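오픈하우스에 다녀왔어요, 손으로 로봇을 가르치는 사람과 나눈 이야기

지난 2월에 Laklow 연구동 오픈하우스에 다녀왔습니다. 사실 저는 로봇 쪽 사람이 아니에요. 블로그에 동네 공방 이야기나 쓰던 사람인데, 예전에 공구 취재를 하면서 알게 된 분이 Bamon이라는 작은 팀에서 일하고 있거든요. 놀러 오라고 몇 번을 얘기하길래 이번엔 진짜로 갔습니다. 이름은 빼 달라고 하셔서 그냥 '연구원님'이라고 쓸게요. 본인은 연구원도 아니고 그냥 손 빌려주는 사람이라고 우기셨지만요 ㅎㅎ

가는 길부터 좀 헤맸어요. Laklow 정문에서 안내판을 따라갔는데 Brenon관이랑 Edwards관이 복도로 이어져 있어서, 저는 한참을 Edwards관 2층에서 빙빙 돌았습니다. 시연은 오후 3시부터였는데 도착하니까 벌써 시작했더라고요. 뒤에서 까치발로 보다가 첫 순서가 끝나고서야 앞으로 갔습니다.

제일 먼저 물어본 건 역시 이거였어요. 로봇은 어디 있냐고요. 저는 공장에서 보는 커다란 팔이 휙휙 움직이는 걸 상상하고 갔거든요. 그랬더니 연구원님이 웃으시면서 이러시는 거예요.

"다들 그걸 제일 먼저 물어보세요. 오늘은 로봇 팔은 안 움직여요. 사람이 집게를 들고 직접 물건을 집는 걸 보여 드리는 날이에요. 로봇이 나중에 그 움직임을 보고 배우는 거고요."

그러니까 로봇 손만 떼어서 사람이 쥐고 일을 한다는 거죠. 집게에 달린 카메라가 그걸 기록하고, 나중에 그 기록으로 로봇을 학습시킨다고 합니다. 설명을 듣고 나니 좀 이해가 됐어요. 요리 선생님이 말로 레시피를 불러 주는 것보다 옆에서 칼질을 보여 주는 게 빠른 것처럼요. (이 비유를 말씀드렸더니 나쁘지 않다고 하셨습니다. 칭찬인지는 모르겠어요.)

이날 시연에서 집은 물건은 붓이었습니다. 그림 그릴 때 쓰는 작은 붓이요. 왜 하필 붓이냐고 했더니 대답이 꽤 길었어요.

"컵 같은 건 사람들이 많이 해 봤어요. 근데 붓은 납작하게 누워 있잖아요. 집게가 책상에 거의 닿을 만큼 내려가야 되는데, 너무 내려가면 바닥을 긁고 덜 내려가면 헛집어요. 게다가 손잡이를 어디쯤 잡느냐에 따라서 들었을 때 기우는 방향이 달라져요. 저는 처음 왔을 때 이걸로 이틀을 고생했어요."

이틀이요? 제가 놀라니까 옆에 있던 다른 관람객분도 같이 웃으셨어요. 그런데 나중에 제가 직접 해 보고 나서는 하나도 안 웃겼습니다.

네, 체험을 시켜 주셨어요! 줄을 서서 번호표를 받았는데 제가 31번이었습니다. 기다리는 동안 앞사람들이 하는 걸 보니까 다들 비슷한 데서 걸리더라고요. 집게를 물건 쪽으로 가져가는 건 금방 하는데, 닫는 순간에 손목이 살짝 돌아가는 거예요. 그러면 붓이 빙그르르 돌아서 엉뚱한 데를 보고 있어요. 어떤 초등학생은 한 번에 성공하고 박수를 받았습니다. 저는 세 번 만에 됐고요. 박수는 없었어요.

손에 쥐어 본 느낌을 말하자면, 생각보다 힘이 안 들어가요. 제가 평소에 쓰는 펜치 같은 걸 떠올리고 꽉 쥐었더니 바로 한소리 들었습니다.

"힘으로 하시면 안 돼요. 세게 쥐면 붓이 튀어요. 이쪽 패드가 물건에 닿는 느낌이 올 때까지만 가시고, 거기서 잠깐 멈추세요. 그 잠깐이 중요해요. 급한 분들은 그걸 건너뛰시거든요."

저 급한 사람 맞습니다... 들켰네요.

패드 얘기가 나온 김에 더 물어봤어요. 집게 끝 안쪽이 펠트 같은 걸로 덮여 있는데, 저는 당연히 고무일 줄 알았거든요. 공구 좋아하는 분들은 아시겠지만 잡는 면은 보통 고무나 실리콘이잖아요. 연구원님 말로는 이것저것 바꿔 보는 중이래요. 고무는 잘 잡히는 대신 놓을 때 물건이 달라붙어서 따라 올라오는 경우가 있었고, 보풀이 있는 재질은 놓을 때가 깔끔한 대신 금방 지저분해진다고요. "정답은 아직 없어요. 다음 달에 오시면 또 다른 게 붙어 있을 수도 있어요." 이런 걸 숨기지 않고 얘기해 주시는 게 저는 좋았습니다.

얼마나 많이 하시느냐는 질문에는 수첩을 꺼내서 보여 주셨어요. 붓 작업만 따로 적어 둔 페이지가 있는데 마지막 줄에 3215라고 적혀 있었습니다. 이게 다 집은 횟수냐고 했더니 그렇대요. 저는 김밥도 그만큼은 안 먹어 봤는데요.

"지루하지 않냐고들 하시는데, 똑같이 하면 지루하죠. 근데 똑같이 하면 안 되는 일이에요. 붓을 돌려놓고, 멀리 놓고, 가까이 놓고, 왼쪽에서 들어가 보고. 매번 조금씩 다르게 해야 나중에 쓸모가 있어요. 저는 라디오 틀어 놓고 해요. 말이 많은 방송은 안 되고 음악만 나오는 걸로요."

실패한 것도 기록에 남기느냐고 여쭤봤습니다. 이건 제가 제일 궁금했던 거예요. 공방 하시는 분들도 실패작을 버리는 분이 있고 모으는 분이 있잖아요. 연구원님 팀은 일단 다 남기고 표시를 따로 한다고 합니다. 헛집은 것, 떨어뜨린 것, 집었는데 방향이 이상한 것. 초반에는 이 구분을 사람마다 다르게 해서 나중에 전부 다시 봤다고 하는데, 그 얘기를 하실 때 표정이 정말 지쳐 보이셨어요. 기준을 한 장으로 정리해서 벽에 붙인 다음부터는 좀 낫다고 합니다.

중간에 어떤 분이 손을 들고, 그러면 결국 사람 일자리를 뺏는 거 아니냐고 물으셨어요. 분위기가 살짝 조용해졌는데 연구원님은 피하지 않고 대답하셨습니다.

"그런 걱정 하시는 거 당연하다고 생각해요. 저도 하고요. 제가 말씀드릴 수 있는 건, 지금 이 수준으로는 붓 하나 제대로 놓는 것도 멀었다는 거예요. 그 뒤는 저도 모르겠어요."

질문하신 분은 고개를 끄덕이긴 했는데 완전히 납득한 얼굴은 아니었어요. 저도 집에 오는 길에 계속 그 생각을 했고요. 답은 못 냈습니다.

다음 목표가 뭔지도 들었어요. 양손으로 하는 작업을 늘리고 싶대요. 한쪽으로 붓을 잡고 다른 쪽으로 뚜껑을 여는 식으로요. 사람은 아무 생각 없이 하는데 기계한테는 두 손이 서로 기다려 주는 게 어렵다고 합니다. 듣고 보니 저도 왼손으로는 아무것도 못 하는데 말이에요. 아, 그리고 헝겊이나 끈 같은 흐물흐물한 물건도 해 보고 싶은데 그건 다들 말린대요.

구경은 한 시간이면 될 줄 알았는데 나와 보니 깜깜해졌더라고요. 마지막에 다시 한번 해 봐도 되냐고 졸라서 붓을 한 번 더 집었습니다. 이번엔 두 번 만에 됐어요! 연구원님이 "늘었네요" 하셨는데, 수첩에는 안 적어 주셨습니다.

혹시 가 보고 싶은 분들께 몇 가지만 적어 둘게요. 주차는 Brenon관 쪽이 넓고, 체험 줄은 들어가자마자 서는 게 좋아요. 소매가 넓은 옷은 걸리적거립니다(제가 그랬어요). 다음 오픈하우스 날짜는 아직 안 정해졌다고 하니 소식 들으면 댓글에 달아 두겠습니다. 양손 작업도 그때는 볼 수 있다고 하셔서 저는 또 가려고요.

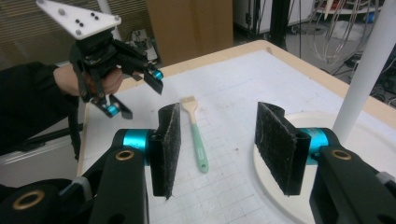
작업대 위의 붓과 손에 쥐고 쓰는 집게. Laklow 오픈하우스에서.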